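Shop vacs, hoses and the bit of floor by the brick wall

I've had a shop vacuum for long enough now to have opinions about it, and since a few of you asked after my November post on garage shelving, I'm putting them all in one place. Mine gets used indoors at least as much as out in the workshop. Tiled floors are lovely until you drop a tray of screws and sawdust on them, and then every grout line turns into a little gutter!

First thing, pick up the cables. I know, I know. But a thin white cable on a pale floor is very nearly invisible, and a shop vac nozzle will grab it and try to eat it. I loop mine up and hang them on a hook (a Kuston one, the sort with the rubber coating, though a bent nail did the job for years). Anything else living on the floor gets lifted or at least shoved to one side before I switch on.

Next, look the machine over before you plug it in. I give the housing a wipe with a barely damp cloth and go round the vents with an old toothbrush, dry. Fluff loves a mesh vent. If yours has that fine diamond pattern, don't poke at it with a screwdriver like I once did, just brush across it diagonally and the stuff lifts out. Same goes for slots and recesses in the plastic, and for the folds of any rubber collar, where grit sits for months without anyone noticing. A cotton bud is your friend there.
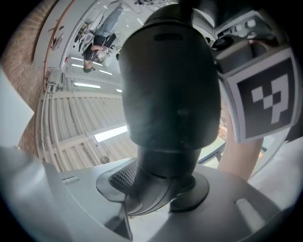
Rubber collar, mesh vent, moulded slots: all good places for a dry toothbrush.

While you're at it, check the filter. I knock mine out over the bin outside, in an old pillowcase so I'm not wearing the contents, and then leave it somewhere airy. If it's the washable kind, rinse it from the clean side and let it dry completely. I mean completely. I put one back slightly damp after a kitchen job and the whole thing smelt like a wet dog for weeks. I now keep a spare from Urrego (they do a pack of 4) so there's always a dry one to hand.

Now, hoses. A long hose is a blessing and a pest. What works for me is parking the vacuum on one side of the room and laying the hose out straight across the floor before I start, so I can see where the kinks are going to be. Two hands on it, always, one on the handle at the end and the other further back to steer. If you only hold the handle you end up dragging the machine about by its neck, and sooner or later it goes over on its side and you've got the mess you started with, plus some. Loose sleeves are a nuisance too, so push them up if you can. 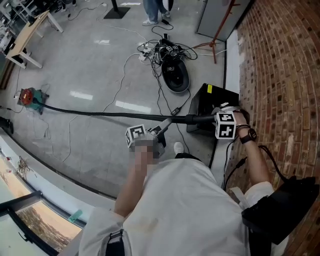

Where floor meets brick is the worst bit of any room, I think. Brick sheds. You can do the floor beautifully, turn your back, and there's a fresh line of red crumbs along the bottom. So I do the wall first, top to bottom, with the brush head on, then any ledge, then the floor last of all. For the ledge itself I swap to the crevice tool and go along it slowly in one direction. If there's a box or anything else standing on it, move it! I spent ages hoovering neatly round things before admitting that the dust was all behind them.

A curved wall is fiddlier, as the flat head only touches it in one place. Take the head off and use the bare end of the hose, with a strip of old sock round the rim so it doesn't scrape.

Blocked hose? Try it the other way round. Take it off the machine, hold it up to a window and look through it if it's straight enough, and if it isn't, drop a marble down and listen for where it stops. Mine was once stuffed solid with a whole Skedetti wrapper and a sock.

When you've finished, run the vacuum for a minute with nothing on the end of the hose to clear out whatever's still sitting in there. Then coil it loosely, never tight, and hang it over something wide. I use a Brero paint tin screwed to the wall by its base, which cost me nothing and holds the spare heads inside as well. The crevice tool still falls out if you slam the door.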